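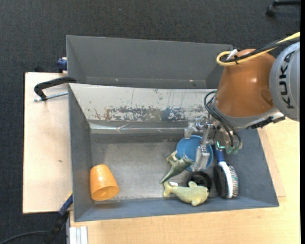 Award nights for community performers have a funny problem, and I've been chewing on it since my first one at Prendcombe Hall: who gets remembered afterward? I went in thinking it would be the big names. For this part of the study I sat down with people who had attended the Nyaga Evening, a yearly dinner honoring actors, musicians and comics from immigrant families, and asked them to tell me about it in whatever order they liked. What came back was a mixed bin, a bit like the gray one in Figure 1 with its toys and household items all in together, and I decided early on to leave it mixed and not sort the stories by type of performer.

Figure 1. A small assortment in a gray bin, with a second bin behind it.

Home | Issues | Authors | Submit | Contact

By Neelam Bhatia and Akash Awasthi
November

4.2 What guests talked about

I ran 30 interviews, most of them over the phone and a few in the lobby while coats were being handed back (noisy, but people are wonderfully loose at that hour!). I'd expected to hear a lot about the special honoree, and I did hear some. But guests kept drifting to the table they sat at, the cousin they ran into, the singer who did one song in her grandmother's language and then went straight back to her dessert. Rahel Wyss, who has gone to three of these dinners, told me she couldn't name last year's winner but could still hum the tune that closed the show.

Younger guests were a little different. They talked about pictures they'd taken with performers, and about who had posted them first. Nkechi Ekwueme called it "proof I was in the room," and I've borrowed her phrase for the code I use in Section 5. Akash thinks I'm making too much of it, and we went back and forth on that for a whole Friday. We left the code in.

We use cookies to remember your reading preferences. Accept | Manage

One caution before the next section: everybody I spoke with had bought a ticket or been given one, so people who stayed home are missing here. I'd love to talk to them too.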